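Drevora Market Names

A word list of fruit and vegetable names as they are said and written by market sellers, with the region where each name was collected. Version 2.

What is inside

The list has 434 entries. Each entry is one name, not one plant, so the same plant can come many times. Coriander has the most names and sweet potato is close behind it. The data is in one file, names.csv, encoded in UTF-8. The separator is a semicolon, because many notes have commas in them.

Columns

name – the word as the seller said it, in Latin letters
name_local – the same word in the local script, empty if there is none
plant – the common English name
region – one of 6 region codes, explained in regions.txt
source – spoken, price sign or receipt
note – free text, often empty

Please do not trust the column name_local for entries that came from receipts. Shop printers drop the accents and sometimes cut the word after twelve letters. I repaired what I could and marked the others with "cut" in the note.

How the names were collected

Most of the work was done in November, early in the morning, when the sellers have time to talk. I asked each seller the same question: what do you call this when you sell it to a neighbor? If I asked only "what is this?", people gave me the school word, and then the list would be the same as any dictionary. The Khattak part of the list is older. It comes from my own notebooks and was typed again for this version, so there can be typing mistakes in it.

Leafy vegetables were the most difficult. Napa cabbage is the clearest case. In English alone it is also sold as Chinese cabbage, celery cabbage and wombok, and some sellers say "Chinese cabbage" for bok choy too. In the list these are separate entries, and the column plant tells you which one was meant.

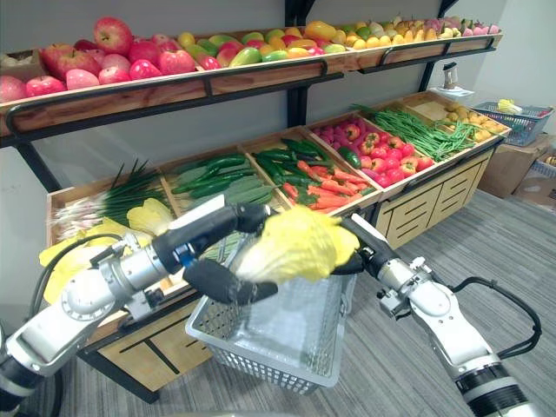

Yasir Awan wrote to me that celery cabbage should not be in the list at all, as he has only ever met it in old cookbooks and never heard a seller say it. I kept the entry, but its note now says "rare". If you have heard this name at a market, please send me the region and I will change the note.

Changes from version 1

– 31 entries were removed because they were brand names
– the region code for Wolum was split from Inex, as the two places use different words for beans
– "yam" and "sweet potato" are no longer joined
– spaces at the end of names are deleted

Known problems

Plural and singular forms are mixed. Sellers say "carrots" but "cabbage", and I left it as they said it. Spelling of spoken names follows my own ear, which is not perfect for long vowels. Mushrooms are not covered, and herbs only when they are sold fresh.

Use

You may use the list for any purpose, also commercial, if you mention Drevora Market Names and the version number. Corrections are welcome by email. Please send one correction per message and write the name of the entry in the subject line, otherwise I lose them.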